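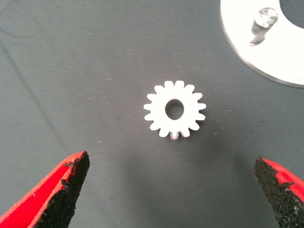 Fifty-six dollars' worth of gears

I have a rule about anything sold as "mechanical mindfulness", and the rule is that I don't buy it. Liliana Messina knows this rule and gave me a Turnico for my birthday regardless, so now I own a metal puzzle for grown-ups and I suppose I'd better have an opinion on it.

The idea is simple enough. There's a round plate with a hole in the middle and three short pins standing up from it. There are three small gears, and each gear goes on a pin. Then a centre gear goes in between them, an outer ring goes around the lot, and you turn it. It's a planetary gear set, the same arrangement that lives in cordless drills and bicycle hubs, laid bare so you can fiddle with it on the couch. The box says "300 moments of calm". I have no idea how they arrived at that, and the leaflet inside doesn't say what a moment is or what happens at 301.

Liliana paid $56. I looked it up, which was rude of me, but I did. For comparison, my last cordless drill had a perfectly good planetary set inside it and also drilled holes.

What you get

Let me be fair to the gears first. They're plain spur gears with straight teeth, blunt at the ends, a single round bore and no lettering on the face. I like that. I was fully expecting a logo. If you've ever pulled apart a printer or a kitchen mixer you'll know the feeling of picking one up and running your thumbnail around the teeth, and these are good for that. I did it through most of a phone call with the bank.

The plate is the best part. It's flat and heavy-looking without being silly about it, with an edge that catches the light. You could tell me it was a spacer out of some serious machine and I'd believe you.

My first grumble is with the finish. Two of my gears are dull and dark and the other one is bright and shiny. I emailed Walton, the shop it came from, to ask whether this was deliberate. The reply said that "tonal variation is part of the Turnico character". I've been told the same thing about floorboards. It might be true! Maybe somebody at Mindberg sat down and decided that one gear in a set should be a different colour from its mates, and that this would help the eye follow it around. If so, put it in the leaflet. As it stands I think someone reached into two different bins.

Laying it out

The leaflet wants you to begin by setting out every part on "a natural surface" and "greeting" it. I used the dark grey cloth I normally put down for bike jobs, which still has its fold lines and some dusty marks I've given up on, and spread it on the concrete. I did no greeting.

I will grudgingly say that laying parts out is a good habit, and I'd do it without being told. Put the plate in the middle, pins up, and the gears around it where you can see them. Small round things roll, and cloth stops them. Anybody who has chased a bearing under a workbench has worked this out already.

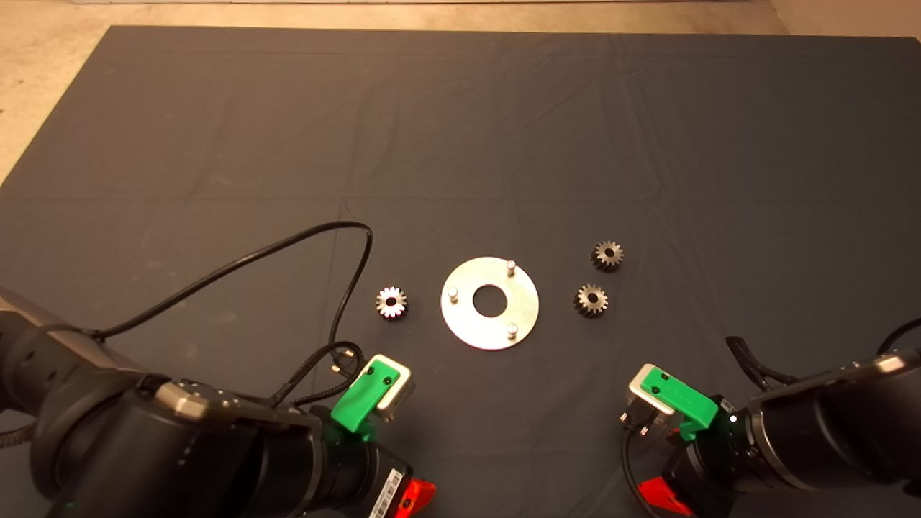 Then you get to the pins, and there's less to it than you'd hope. The tops are rounded, so a gear more or less finds its own way on if you hold it level. Tilt it and it binds. You back it off and try again. That's the whole skill, and I had it by the second gear. The leaflet gives this stage a full page and the word "surrender".

The centre gear is where it gets a bit more interesting, because all three of the outer ones have to be turned to the right spot before it will drop between them. If one is half a tooth out, the thing just sits there on top looking smug. Don't push. Wiggle one gear at a time and keep a light finger on the centre. The ring goes on the same way, only with more muttering.

My first go, from opening the box to turning the finished thing, took 46 minutes. That includes making tea and reading the leaflet out loud to the dog in a yoga voice. My second go took a good deal less, and the one after that I did with the cricket on and don't remember much about. I can't see where the other 297 moments are coming from.

Is it any good, though?

It's a nice object. I'm not made of stone. When everything is meshed and you turn the plate, the small gears walk around the centre in a way that I watched for longer than I'd like Liliana to know. If you've got a kid who asks how gearboxes work, it would explain more in a minute than I could in an afternoon with a pencil.

What I don't buy is the rest of it. There's a subscription (of course there is) where Ruggiero, the "practice guide" on the website, sends you a new arrangement every month. There are three pins. I'd like to know how many arrangements he thinks there are. You could put the shiny gear on a different pin, I suppose, and call it the December edition.

If you want the same pleasure for less, ask at a tool repair place whether they've got a dead drill out the back. Mine wanted five bucks for one. The grease is disgusting and you'll need an old toothbrush, but the gears inside are lovely and they all match.

Liliana, thank you, it's on my desk. The leaflet's in the recycling.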